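How Do You Shop for a Robot?

Have you ever saved up for something big? Maybe a bike, or a game console, or a really huge box of building bricks? Then you already know how it goes. You pick the thing you want, you find out the price, and then (ugh!) you find out it needs batteries, and the batteries aren't in the box.

Buying a robot is a lot like that, only bigger! Grown-ups who want a robot arm have to plan for months. They make lists and cross things out, and they argue a bit. So let's plan one together, for a robot that helps in a kitchen.

First: what is the job?

You might think step one is picking the coolest robot. Nope! Step one is writing down the job. "Help in the kitchen" is too big. Does the robot need to pick up a can? Put a bowl on a scale? Reach something on a shelf? Every job on the list changes what you need to buy. A robot that lifts cans can be pretty small. A robot that lifts a giant pot of soup has to be much stronger, and strong costs more.

Try this with your own room. "Clean my room" isn't a job a robot shopper could use. "Pick up socks and drop them in the basket" is! 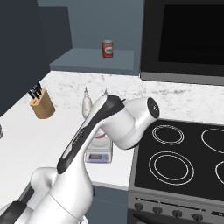 Next comes reach. An arm has joints, just like you have a shoulder and an elbow. Hold your arm out straight and see how far your fingertips go. Now bend your elbow and touch your nose. A robot arm has to do both kinds of things, reach far away and also fold up to work close by. If the arm is too short, it can't get to the back of the counter. If it's too long, it may bump into the cabinets, and a longer arm usually takes up more of your money too. So get out the tape measure before you get out the wallet.

Don't forget the hand!

Lots of robot arms are sold without a hand. Really! It would be like buying a bike with no handlebars. The hand is called a gripper, and you choose it separately to match the things you want to hold. Some grippers have two fingers that squeeze together. Some use suction, like a vacuum cleaner. Some are soft and squishy for picking up fruit.

Before you choose, make a pile of the things your robot will pick up. Is it round? Is it slippery? Could it get squashed? A drink can is a great test, as it's smooth and curved and dents if you squeeze too hard.

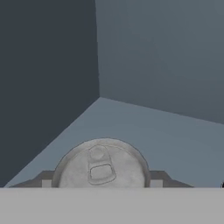 Looking down on a drink can, with the robot's gripper close by.

Let's do a pretend budget

A budget is a plan for your money. We'll use play money called coins. Say your class has 2483 coins to spend on a kitchen robot called Merby. Wow, that's a lot of coins! But watch how they go.

Robot arm: 1622 coins
Gripper: 526 coins
Stand to bolt it on: 112 coins
Spare parts: 223 coins

Add those up and you get 2483. Every single coin is gone! And we haven't paid for electricity yet, or for somebody to teach the robot its jobs. Hmm. What would you change? Could you pick a simpler gripper? Could you leave off a job or two?

There isn't just one right answer. One class might say, "Forget the fancy gripper, we only want to move cans." Another might wait and save up more coins. Both of those are good plans.

Try it on a computer first

Now for my favorite part. You can test a robot before you buy it! People build a pretend kitchen on a computer, called a simulation, with a pretend robot inside. It's a bit like a video game. In there the robot can knock over everything on the counter and no one has to get a mop.
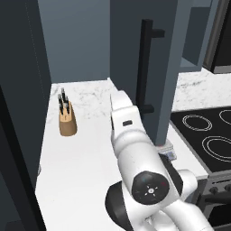 A simulation helps with shopping because you can swap things around. Move the robot to the other side of the stove. Can it still reach? Make the arm shorter. Does it still work? Each test costs very little, and it can save you from buying the wrong robot.

It can't tell you everything, though. Real floors are bumpy and real counters get sticky. Good planners keep some money back for surprises.

Your turn!

Grab some paper and invent a robot. Give it a name (Quaye? Garnia? Something sillier?) and write down three jobs it will do. Draw its hand. Then give yourself 526 coins and decide what to spend them on. You'll need an arm, a gripper and something to stand it on, and you have to keep a few coins for repairs.

When you're done, swap papers with a friend and see if they can find something you forgot to buy. I forgot the plug the first time I tried it!

Written by Prapai Limsakul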